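Hawi Gebretsadik
Tracking and tooling at Kistmont
1 March 2026

1/
Kubo 0.9 is merged. It's our tool for turning handheld gripper recordings into trajectories the policy code can train on. Long thread on what changed in the pose tracker, mostly for the people who asked me about flips in May.

2/
Setup for anyone new: two grippers, one marker cube on each, one head camera. Kubo finds the marker corners, solves for the cube pose in the camera frame, then applies a fixed cube-to-fingertip transform. Everything downstream trusts that last pose.

3/
The old version solved each marker by itself and averaged the results. Fine when two faces of the cube were in view. Bad when only one was, and worse when that one was small and nearly square to the camera.

4/
A flat square seen almost straight on has two poses that fit the corners nearly as well. The solver picks one. On the next frame it may pick the other. In the log you see the gripper tilt 24 degrees and tilt back within two frames.

5/
We used to catch these with a speed limit on rotation. It threw away real motion too. Chiharu Tanabe turns her wrist fast when she flips something over, and the filter was cutting out most of her flips.

6/
New approach: keep both candidates for every single-face detection, and don't choose until later. Each frame gets a short list of candidate poses with a reprojection error for each.

7/
Then a shortest-path pass over the whole recording picks one candidate per frame. Cost is reprojection error plus a penalty on change in angular velocity. It runs offline, so it can look ahead as far as it wants.

8/
Penalizing the change in velocity was the important part. Penalizing velocity itself gave us the Chiharu problem again with extra steps.

9/
Frames with two or more faces visible are solved jointly, using the full cube geometry. Those come out with one clear answer and they anchor the path on either side.

10/
Numbers. Yoshinori Kobori hand-labeled 400 single-face frames from old sessions, correct candidate or flipped. The old code got 61 of them wrong. The new code gets 3 wrong, and all 3 are in one stretch with motion blur.

11/
I haven't fixed the blur case. I don't think the path search can fix it. If the corners are smeared, both candidates are bad.

12/
Cube geometry matters more now. With the joint solve, a marker glued on a little crooked pulls every multi-face frame in the same direction. We never noticed with averaging because it just looked like noise.

13/
So there's a new command, kubo cube-fit. Hold the gripper in front of the camera and rotate it slowly through all faces. It collects 300 views and solves for where each marker really sits on the cube.

14/
It writes one file per cube. Please don't copy the left file to the right gripper to save time. The IDs are different so it will now refuse to load, which was a request from Hiyori Honda after she lost an afternoon to me doing exactly that.

15/
Finger opening is separate. The pose pass knows nothing about it. Opening comes from a small segmentation model on the finger region, then a per-gripper lookup from pixel gap to width. No change in this release except that missing values are now NaN. They used to be zero, and zero also means closed.

16/
If your loader treats zero as missing, fix that before you upgrade. Audrey-Anne Cormier found two places in Grarkine (our planner-side replay tool) that did. Both patched.

17/
Occlusion. When a cube leaves the view we used to hold the last pose. Now there's a gap, with a flag and a length. Replay will not interpolate over a gap longer than a third of a second unless you pass --fill.

18/
A lot of people will see gaps they didn't know they had. The gaps were always there. The held poses were hiding them, and the policy was learning that hands sometimes stop dead near the edge of the view.

19/
I reran the full set: 1,676 recordings. Most passed. The ones that failed were nearly all cloth and paper tasks, where the material comes up over a cube in the middle of a fold.

20/
For those I tried using the other hand as a hint, since both hands often hold the same piece. Didn't keep it. It worked while the cloth was tight and was wrong the moment it went slack, and I have no good way to tell which is which from the recording.

21/
Table frame. Some people want gripper poses relative to the table and some want them relative to the head. Kubo stores head camera poses and gripper poses separately and composes them on export. Pick with --frame table or --frame head. Default is table.

22/
Table frame depends on head tracking, so if the head tracker drifts, your table drifts. There's a check for it: if the lowest fingertip height in a recording moves by more than a centimeter between the first and last quarter, it warns you.

23/
It's a crude check. It gives false warnings on anything with a raised rim or a stack in the middle. I left it as a warning for that reason. Look at the plot before you throw the recording out.

24/
Dark shiny tables turned out harmless for the cubes themselves. The markers are printed on white, so the corner contrast is good against almost any background. What we do see is the head tracker picking up features in reflections and stone patterns. Stone patterns are good features. Reflections are not.

25/
There's now a mask option for the tabletop during head tracking. Draw a polygon on one frame, it gets carried along with the pose. Turn it on if the surface is glossy. Leave it off if the table fills most of your view, or there won't be enough left to track.

26/
Speed. The path pass adds very little. The joint solve is slower than the old code and I've moved it to one process per recording. On the Ustotine machine the whole set now finishes overnight. On a laptop, run it on the sessions you need.

27/
Upgrade steps: pull, run kubo migrate on your session folder, run cube-fit once per gripper, then reprocess. Migrate keeps the old trajectories in a folder called prev. Delete it when you're happy.

28/
Known problems: blur (post 11), bad masks if the head turns very far, and the viewer draws the right gripper's axes in the left gripper's color if you load the right one first. Cosmetic, but confusing when you're looking for a flip.

29/
Both grippers over the round marble-patterned table, pale yellow tray and crumpled white material between them. A cube on each, right fingers wide open. 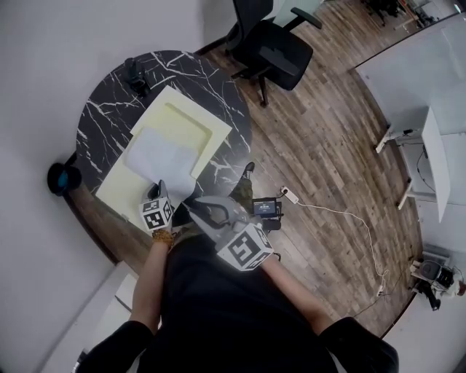
30/
Next for me is the blur case. I want to try estimating the blur direction from the head motion and fitting smeared corners directly - if someone has done this on small markers, send me what you used. Bug reports go in the Kubo tracker with the session folder name and the output of kubo info.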